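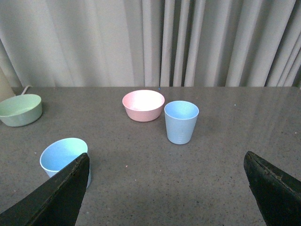

I left the Dirnton group on Kasten last week after two years of helping moderate it. People have asked me why, so I'm writing it down once and will send the link from now on. The group started as a place to give away household things. A free bowl with "pick up on porch" under it was a normal day's post, and I would be glad to go back to it. It had 300 members when I joined and most of the work was deleting duplicates.

The trouble began when Kasten changed how posts are ordered. Before, you saw the newest thing first. Now you see whatever got the most replies. A free lamp gets one reply, from the person who wants the lamp. A post asking who the new family on Gamness Road is, and whether anybody has "noticed the cars," gets replies all day long. So the lamp goes to the bottom and the cars stay at the top.

I took down that post and several like it. Some of the replies named the family and said things about where they came from that I'm not going to repeat. Each time I removed one, the person who wrote it got a notice with my name on it. I think moderators should be accountable, but I was getting messages at work about it. One man sent me a picture of my own mailbox.

I reported him using the form in the app. The answer came back three days later and said the message did not violate the rules. I appealed and got the same answer with a different greeting.

Diarmuid Fahy, who was the other moderator, wanted to turn on approval for every post. We tried it for a weekend. It meant reading everything before it went up, and people with a couch to get rid of by Saturday were mad that it was still waiting on Sunday. We turned it off again. He has stayed on and I don't hold it against him. He still believes the old ordering will come back if enough moderators ask for it.

I moved my own stuff over to Iker, which is just a mailing list with a web page. It's ugly and you can't search it very well. Messages arrive in the order they were sent. So far it's mostly people I already knew, plus a woman who wants canning jars and will take any size.

I know leaving doesn't do anything for the family on Gamness Road. I went over and introduced myself, which I should have done earlier. They had never seen the group and didn't know they had been discussed in it. I wasn't sure whether to tell them, and I did, and I'm still not sure.

If you want to be on the Iker list, email me at the usual address. I have a box of picture frames to give away too.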